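Call for Participants: Table Setting and Food Handling Study

The Clillar Center for Household Studies invites adults living in or near Grorside to take part in a study of everyday tasks at the table. The study concerns the ordinary work of putting food on plates, moving it from one dish to another, and clearing up afterward. Results will be used in the Tipoki project, which prepares guidance on the layout of small kitchens and dining areas.

Participants will attend one session at the Center, Room 206. Each session consists of 10 short tasks carried out at a table with common tableware and small food items. Participants will be asked to work at their own pace and in the manner they would use at home. No cooking is involved, and nothing prepared during the session is to be eaten.

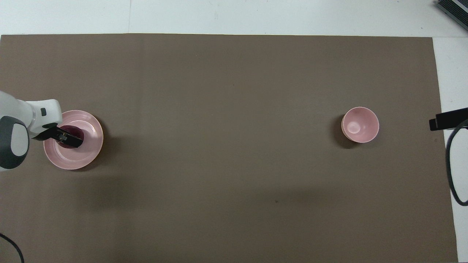
Between tasks, a member of staff will reset the table and read out the next instruction. Participants may sit or stand, and may request a break at any point. A short written questionnaire on household habits is completed at the end of the session.

Who may apply

Applicants must be 18 years of age or older and must prepare or serve a meal at home at least twice a week. Both left-handed and right-handed persons are encouraged to apply. Experience in catering or food service is not required. Persons who took part in the November sessions are not eligible for this round.

Places and payment

There are 39 places available. Participants who attend a session will receive a payment of $100, issued by check. Travel costs are not reimbursed. Participants may withdraw at any time without giving a reason.

How to apply

Application forms are available at the front desk of the Clillar Center and at the Grorside Public Library. Completed forms should be returned to the front desk in a sealed envelope marked "Table Study." Applicants will be notified of the outcome by mail.

Posted 4 December 2022

Related notices
Kitchen Storage Survey: Call for Households
Part-Time Session Assistant, Tipoki Project
Skivska Building: Visitor Parking and Entrances
Summary of the November Sessions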